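校园周边小超市的零食陈列与购买行为调查
课程实践报告
组员：Haoran Su、Guilan Qiu

一、选题背景

我们学校东门外有一条不长的街，学生平时买水、买零食基本都在这条街上解决。选题时小组讨论过外卖和二手书，最后定了零食，原因是数据容易拿到，店主也愿意配合。调查对象是街上的四家店：Jelonura、Drikix、Reddy和Zullau。其中Jelonura面积最大，有三排货架；Zullau最小，收银台和门口之间只能站两个人。

我们想弄清楚两个问题：第一，同一类零食放在不同高度、不同位置，被拿起的次数差别有多大；第二，学生进店之前有没有想好要买什么。

二、调查方法

观察部分在7月进行，时间选在中午下课后和晚上九点前后。观察员站在店内不影响通行的位置，用纸质表格记录顾客拿起商品、放回商品和结账三种动作，不记录个人信息。四家店共记录有效动作3,533次。

问卷部分在宿舍区和食堂门口发放，回收804份，剔除漏答超过三题的问卷后再做统计。问卷之后又从愿意留下联系方式的同学中抽取100人做了简短访谈，每人五到八分钟。

三、主要结果

1. 货架高度
与胸口齐平的两层被拿起次数最多，四家店都是这样。最下层主要放大包装和整箱饮料，拿起次数少，但拿起后放回的比例也低，说明去下层找东西的人多数已经有目标。最上层的情况在各店不同，Drikix把促销装放在最上层，效果比我们预想的好一些，可能和那张黄色价签有关，这一点没有单独验证。

2. 收银台附近
Reddy在收银台旁放了口香糖和小包坚果，排队时间越长，被拿起的次数越多。中午排队的人多，这一区的拿起次数明显高于晚上。Zullau没有收银台陈列，店主说试过，挡路，后来撤了。

3. 是否提前想好
问卷中多数同学选择“进店前大概知道要买哪一类”，少数选择“完全没想过”。访谈得到的说法更细：很多人知道要买薯片，但不确定口味和牌子，到货架前才决定。影响决定的因素里，价格排第一，其次是有没有吃过。包装颜色很少有人主动提到，追问以后才有人说会看。

4. 袋装膨化食品的特殊情况
膨化食品在记录中放回率最高。访谈里比较集中的解释是包装看着大，拿到手里觉得轻，再看净含量就放回去了。还有几位同学提到袋子容易被压，他们会捏一下再决定，碎得多就换一袋。

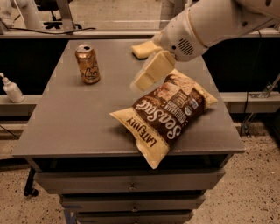
店主对捏袋子这件事看法不一。Jelonura的店主认为捏来捏去会让剩下的更难卖，所以把膨化食品改成挂钩陈列，每个挂钩只挂少量，卖完再补。Drikix仍然用平放加隔板的方式，理由是补货快。两家的放回率有差距，但两家的客流时段也不一样，不能直接归到陈列方式上。

四、不足

观察时间集中在中午和晚上，早上没有覆盖。Guilan Qiu负责的Zullau因为店面太小，观察员只能站在门外，部分动作看不清，这些记录按无效处理，导致该店样本偏少。问卷里“经常”“偶尔”没有给出具体次数，同学理解不一致，后期统计时只能合并选项。

另外，7月临近放假，部分宿舍已经有人离校，问卷中低年级同学的比例偏高。

五、建议

给店主的建议主要有三条：常买的小包装放在中间两层；膨化食品的价签上把净含量写大一点；收银台旁只在通道够宽时放商品。我们把建议打印出来送到了四家店，Reddy的店主当场调整了一层货架，其他几家表示开学以后再看。

六、分工

Haoran Su负责问卷设计、数据录入和第三部分的撰写。Guilan Qiu负责联系店主、安排观察时间和访谈整理。观察记录由两人轮流完成，原始表格已随报告一并上交，问卷题目见附录一，访谈提纲见附录二。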